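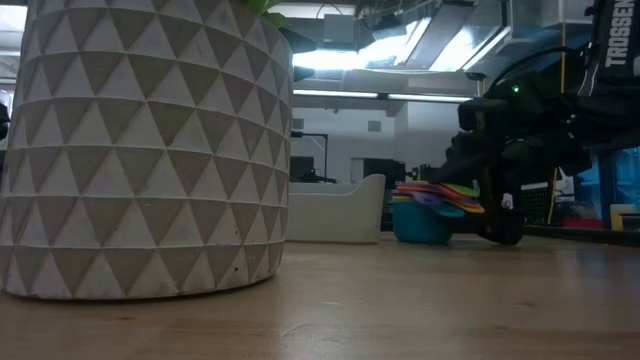

## How does a robot arm know where to put its gripper?

Reach for a pencil. You probably didn't think about your shoulder, your elbow, or your wrist. You looked, you reached, and your fingers closed. A robot arm has to do the same job with software, and the software has to be told about every step.

### First, find the thing

A camera doesn't see a bowl. It sends the computer a grid of tiny colored squares called pixels, and each pixel is just a few numbers. One part of the software, called perception, looks for patterns in those numbers.

Color helps. If a bowl is teal-blue and the table is tan, the numbers change sharply where the bowl ends and the wood begins. That change is called an edge.

Color can also cause trouble. Think of a stack of flat foam pieces in pink, orange, yellow, green, and purple, piled up over the rim of a bowl. There are edges everywhere! Is the stack one thing or many? Which piece is on top? A shiny table makes it harder, because it can show a faint copy of whatever is standing on it. The software has to learn that the copy is not a second object.

Things can hide, too. From a camera set low and close, a big planter can block a lot of the table. The perception program can only work with what the camera gets.

### Next, plan a path

Suppose the software has found the foam. Now it needs a way to get there. This part is called planning.

A straight line is the shortest path, but it may not be a safe one. The elbow of the arm could hit something even if the gripper misses it. So the planner tries out paths inside the computer before any motor turns. It throws away the ones that bump into things and keeps one that doesn't.

Elli Heiskanen writes planning software. She named her program Murar, and on one test it threw away 501 paths before it found one she liked. "The table counts as an obstacle," she says. "Kids forget that one. So did I, the first time."

### Then, move and check

The last part is control. The plan says where each joint should be at each moment, and control makes the motors follow it. Sensors in the joints report how far they have turned. If a joint is behind, the software pushes a little more. If it is ahead, the software eases off.

This checking goes around and around in a loop:

1. Measure where the joint is.
2. Compare that with the plan.
3. Fix the difference.
4. Go back to step 1.

The loop matters most near the end, when the tip of the gripper is very close to the table. A small mistake up high does no harm. The same mistake down low means a thump.

### Try it yourself

You need 2 people, a bowl, and some craft foam or paper squares.

One person is the arm and closes their eyes. The other is the software and may only say "left," "right," "forward," "back," "up," "down," "open," and "close." Get one square out of the bowl and onto the table.

Amrit Hawthorne, age 9, needed 35 commands on his first try. On his second try he asked his partner to add a number of inches to each command, and it went faster.

### Words to know

**Gripper:** the part of a robot arm that holds things.

**Joint:** a place where the arm can bend or turn.

**Obstacle:** anything the arm must not hit.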